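Home | Shop | Hampers | Jobs | Find us

WANTED: packing and counter person, Darivari

Posted 04/05/2022

We need someone soon. Small food and gift shop, hampers made up in the back room, counter at the front. Our last packer has moved to the coast to be near her sister and we are already behind with orders.

The hours: 4 days a week, early start, finished by mid afternoon. One Saturday-type shift can be swapped if you have kids, we'll sort it between us. No evenings apart from the run up to Christmas, when everyone stays late and there is soup.

What you'd be doing
- making up hampers from the order sheets
- serving at the counter, till and card machine
- unpacking deliveries (jars are heavy, boxes up to your waist, you'll need to be ok with lifting)
- writing gift tags. Neat handwriting a big plus, mine is awful
- a bit of sweeping, bins, keeping the back door clear
- answering the phone when I'm out on the van

What we'd like
Someone quick with their hands who doesnt mind repeating a job. Shop or kitchen work before this is useful but we can teach most of it. Food hygiene certificate, or willing to do the course, we pay. Reasonable spoken English, Ukrainian or Turkish very welcome as a lot of our regulars prefer it. Driving licence not needed.

You must be able to turn up on time. Sorry to be blunt. Door is unlocked at 7 and the bread man won't wait.
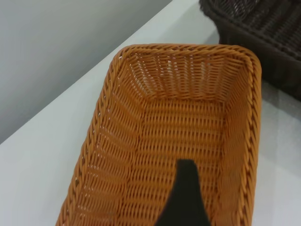 Hamper basket, ready for filling.

Pay is a little over minimum to start, reviewed after 2 months, then again every January. Paid holiday, staff discount on everything except alcohol. Lunch from the deli counter on the days you work. Proper payslips, nothing cash in hand so please don't ask.

You'll be working mostly with Svitlana Pavliuk, who runs the packing table and has done for years. She'll train you. Birsen Tatlı does the accounts and the rota, so holiday requests go to her and not to me, I will lose them. Me you'll see in passing.

The shop is on the ground floor, step at the front, level access round the back by the yard. Bus 61 stops outside. Parking is bad, bikes can go in the yard. Back room gets cold in winter so bring a jumper. There is a heater but it trips the lights if the kettle is on.

How to apply
Short letter or email, half a page is plenty. Tell us what work you've done, when you could start and which days you can't do. One reference, with a phone number that gets answered. No need for a photo or a long CV. You can hand it in at the counter as well, ask for Birsen.

We'll ring people as letters come in and get you in for a chat and a trial morning (paid). Advert comes down when the job has gone. If you applied last year do try again, we only had the one place then and it was a hard choice.

Also looking for a few extra hands for the Christmas packing, cash-free same as above, no experience. Say "Christmas" at the top of your letter so it goes on the right pile. Students fine if over 16.

Thanks, got to load the van
Bohdan Yurchenko

Comments

Lesia Semeniuk
Would you take somebody for two of the days only? I have college on the others.

Bohdan Yurchenko
Maybe, if we find a second person to share. Write in anyway and put your days on it

Hanna Vakulenko
Did the Christmas packing with you before and loved it, lovely bunch. Sending my letter tonight! Is the soup still Svitlana's?

Bohdan Yurchenko
It is. Hi Hanna

Contact: ask at the counter | © Darivari | Back to top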